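Storing heavy cotton through the summer

Fleece and sweatshirt fabric should go into storage clean. Body oil that is left in the cloth turns yellow over a few months, and the stain is much harder to shift in September than in May. Wash at low heat, inside out, with about two thirds of the usual detergent. Skip softener. It coats the fibers and holds odor.

Drying is where most storage problems start. Thick seams and cuffs hold water long after the body of the garment feels dry. Pinch the hem between two fingers. If it feels cooler than the rest, give it another 42 minutes on the rack – my own timing, in a heated room – and test again.

Fold on a hard surface, not on a bed. Lay the garment flat, smooth the cloth toward the hem, then turn one part over the other and press the crease with the side of the hand.
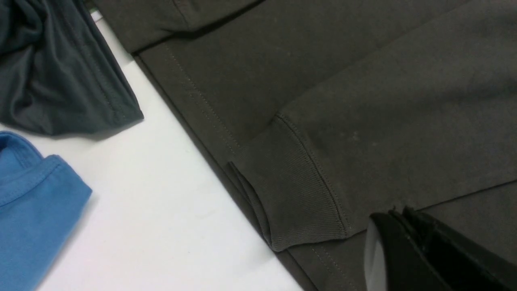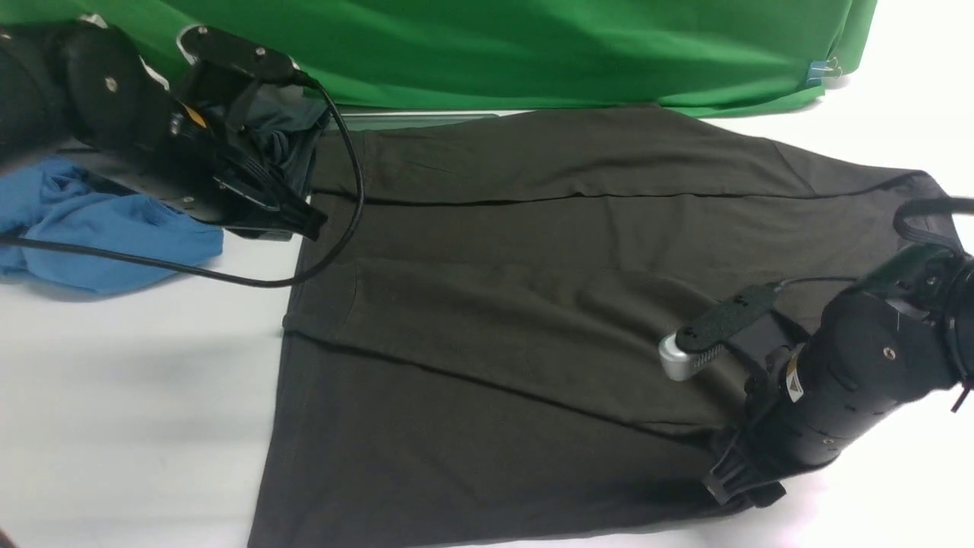

Dark sweatshirt, partly folded, on a white table.

Keep stacks to 5 pieces. Taller stacks press hard creases into the bottom layers, and ribbing that is crushed all summer does not fully recover. Put the heaviest item at the bottom and turn alternate pieces end for end so that the thick edges do not pile up on one side.

Containers: a lidded plastic box is fine in a dry closet. In a basement use a cotton bag on a shelf, at least 3 inches off the floor. Li-hua Yang wrote in to recommend the Mesley box with the vented lid. I have used two of them since and the vents do clog with lint, so brush them out when you change seasons.

Cedar blocks lose their smell in a year or so. Sand them lightly with fine paper and wipe off the dust before they go back in. Do not let bare cedar touch pale fabric – the oil can mark it.

Next page: removing pilling from cuffs and elbows.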